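Arm build, part 7: block in a bowl, still in the simulator

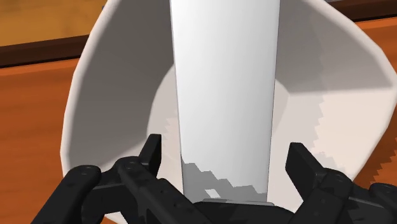

Sturkby Shared Workshop, Robotics Group

Still testing in sim before we bolt the arm to the bench. White block standing up in a white bowl, fingers open on either side of it.

The bowl is the hard part. The walls flare out, so the wrist has to come in low over the rim and there's not much room for the finger linkages.

Shadows are stair-stepped because I've got the shadow map at 500. Higher than that and my old laptop crawls. Fine for checking clearances.

Ran 106 attempts overnight with the new approach angle. Reading through the logs now. Wulan Gunawan wrote the script that sorts them, which saved me a lot of scrolling.

Next job is printing the real fingertip pads in grey or black, whatever colour is left on the spool. Should have them in June.

2217 likes · 7 shares

Comments

Sigrun Hägglund: Does the palm hit the block if you go lower?

Greter: What's the finger opening set to?

Lumenta: Try a darker bowl, easier on the eyes.

Recent posts
Arm build, part 6: wiring the base
Gastau motor mounts, second try
Cleaning up the workshop bench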